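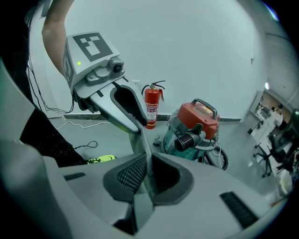
El extintor rojo, de pie contra la pared blanca, con la manguera negra por encima.

Pultance: cómo llamamos a las cosas de limpiar y recoger

Tiempo de lectura: 5 minutos

Hola, y gracias por abrir el README, que ya sé que casi siempre se salta. Pultance es una colección de notas escritas sobre las cosas corrientes que hay en los cuartos de trabajo, los pasillos y los trasteros: paños, cubos, aspiradoras, extintores, pelotas perdidas, cables enrollados encima de cualquier sitio. Cada nota dice qué cosa es, cómo la llama quien la escribe y dónde vive (o dónde acaba viviendo, que suele ser otra historia). Empecé yo sola en una libreta y en mayo la pasé por fin a archivos de texto, con mucha ayuda de Montri Thongdee, que tiene más paciencia que yo con las columnas.

Hay 855 notas. Las primeras son de Pesgate y las demás llegaron de Plolthorpe y de Stockdale, donde Beatriz Baptista fue pidiendo a la gente que escribiera como habla, sin corregirse. ¡Y menos mal! Los nombres son lo mejor de todo esto.

Qué hay en la carpeta

Son 4 archivos de texto separados por tabuladores, en UTF-8:

cosas.tsv — una fila por nota, con el nombre principal, los otros nombres y el sitio
sitios.tsv — los tipos de sitio (rincón, estante, gancho, suelo, dentro de otra cosa)
sinonimos.tsv — los grupos de palabras que hemos decidido juntar, con la inicial de quien lo decidió
dudas.tsv — lo que no sabemos dónde meter

El último es mi favorito y también el más desordenado. Si solo vas a leer uno por gusto, lee ese.

Los campos de cosas.tsv

nombre: como lo escribió la persona, con sus tildes o sin ellas. No se toca.
otros: los demás nombres, separados por punto y coma. Puede ir vacío.
sitio: una palabra de sitios.tsv.
color: el que ponga la nota. «Verde amarillento» y «amarillo verdoso» son valores distintos y así se quedan, que ya tuvimos esa discusión.
comentario: texto libre, a veces una línea y a veces una carta entera.

Sobre los nombres

Lo del paño merece un párrafo aparte. En las notas sale como trapo, paño, bayeta, gamuza, rodilla (esta es de una señora de Stockdale y me encantó) y «el gris». Al principio yo los juntaba todos, tan contenta, y Hollis Mahmoud me escribió un mensaje larguísimo para decirme que en su casa un trapo y una bayeta no se mezclan jamás y que me estaba cargando la mitad de la gracia. Tenía razón. Ahora en sinonimos.tsv solo van juntos cuando la misma persona usa las dos palabras para la misma cosa.

Con la aspiradora pasa al revés: todo el mundo la entiende y cada uno le pone un apellido. De taller, de obra, la grande, la del bidón, la roja. El tubo de metal es tubo, caña, lanza o «el palo de aspirar», y casi nadie se acuerda de apuntarlo como cosa aparte. Yo lo apunto aparte siempre, porque anda por su cuenta: le encanta acabar tumbado en el suelo.
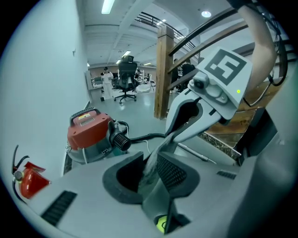 La aspiradora roja y gris con su manguera negra, el tubo plateado en el suelo y, más cerca, el paño gris.

Para que veas cómo queda en los archivos, copio unas filas tal cual, con los campos separados por barras para que se lean mejor:

aspiradora / la roja; la de taller / suelo / rojo y gris / asa negra arriba y una pegatina de aviso pequeña, amarilla y blanca
tubo / caña / suelo / plateado / fino, de metal
paño / trapo / dentro de otra cosa / gris / arrugado
pelota / (vacío) / dentro de otra cosa / amarillo verdoso / con pelusa, parece de tenis
extintor / (vacío) / rincón / rojo / etiqueta blanca con letras rojas

La pelota sin otros nombres es un hueco de verdad, no un error mío al copiar. Annelore Voß dice que en cualquier cuarto hay una pelota y que en todas partes se llama pelota, y de momento las notas le dan la razón. Si en tu tierra se llama de otra manera, por favor, escríbeme — me haría una ilusión tremenda.

Lo que no funciona muy bien

El campo sitio se queda corto. «Dentro de otra cosa» sirve igual para un calcetín en un cajón que para una pelota medio escondida en un hueco, y tendría que partirlo. Lo he intentado dos tardes y las dos acabé con una lista de huecos, ranuras, bocas y rendijas más larga que la de las cosas.

Los cables son un desastre. Hay quien apunta el cable como parte de la aspiradora y hay quien le dedica su propia fila, con el color y todo (blanco y fino, negro y enrollado). No lo he unificado. Si vas a contar filas, ojo con esto.

Además, 80 notas vienen sin color. Son casi todas de Plolthorpe, de un montón de hojas donde esa columna no estaba impresa. No las he rellenado a ojo y te pido que tampoco lo hagas tú si las vuelves a compartir.

Y una cosa más: aquí no hay ninguna norma de nada. El extintor sale porque la gente lo nombra, con su manguera y su sitio contra la pared, pero no uses estas notas para decidir dónde se cuelga uno.

Cómo añadir notas

Escribe como hablas. Una cosa por nota. Si dudas entre dos nombres, pon los dos y déjalo en dudas.tsv. Natalie Gosling repasa las novedades los sábados por la mañana, con café, y contesta a todo el mundo aunque a veces tarde. No hace falta que mandes el archivo arreglado, con un mensaje suelto nos apañamos.

Para citar la colección basta con poner Pultance y el nombre del archivo que hayas usado. Puedes copiarla, traducirla y recortarla. Solo pido que el campo nombre se quede como está, también las faltas. «Estintor» aparece con s y así se va a quedar.

Pendiente: partir el campo sitio, decidir qué hacemos con los cables y pasar a limpio las hojas de Stockdale que escribió alguien con lápiz muy clarito.

Contacto: abre una duda en dudas.tsv | © Pultance | Volver arriba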